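# The cutting board gets the good spot

I have moved everything on my kitchen counter at least twice since June, and I think I finally have it! The cutting board lives in the middle now. Smack in the middle, with stuff gathered around the sides, and I can't believe I spent so long doing it the other way (board propped up at the back, dragged out every time I wanted half an onion).

A bit of history. The old apartment on Ambaye Street had a strip of counter 30 inches long, and I mean that was the whole thing. You chopped on it, you drained dishes on it, you rested the mail on it. So when we moved and I suddenly had a real stretch to play with, I did what anybody would do and filled it up completely. Bread bin, fruit bowl, a knife block, 2 utensil jars. It looked like a yard sale.

What changed my mind was oiling the board. I do it at night, around 9 pm when the dishes are done, with the Viswood oil and an old T-shirt, and it has to sit out flat until morning. So it sat out. And in the morning there it was, ready to go, and I cut up a peach before the coffee was even made - and then I just never put it back.

Bamboo takes oil so nicely, by the way. The color warms right up and you start to see all the strips it's made of. I go over it twice and run a fingertip along the juice groove, which always gets missed and always dries out first. Wipe off the extra or you'll have a sticky board and a very annoyed family.

The bread bin went to the pantry. The knife block went to my sister. The wooden spoon stayed, over by the tile, where I can grab it without looking, and the canister with the bamboo lid stayed too, mostly on looks. I love that little round knob!
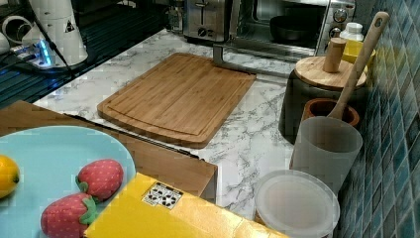 *Samus*

The toaster and the toaster oven are staying along the back. I went back and forth on having both, but the toaster makes better toast and the oven does everything else, so there we are. The lemon and strawberries are on the blue plate for now (the strawberries are toys, the lemon is going in a salad dressing). I love that pale blue next to the honey color of the board.

Still to sort out: a proper home for the knife, and flattening the cardboard. I've been eyeing a wall rack from Sandov, but it would mean drilling near the tile, and I adore that teal and dark blue far too much to risk a crack. Maybe the inside of a cabinet door? If you've put one there and it held up, please tell me which screws you used.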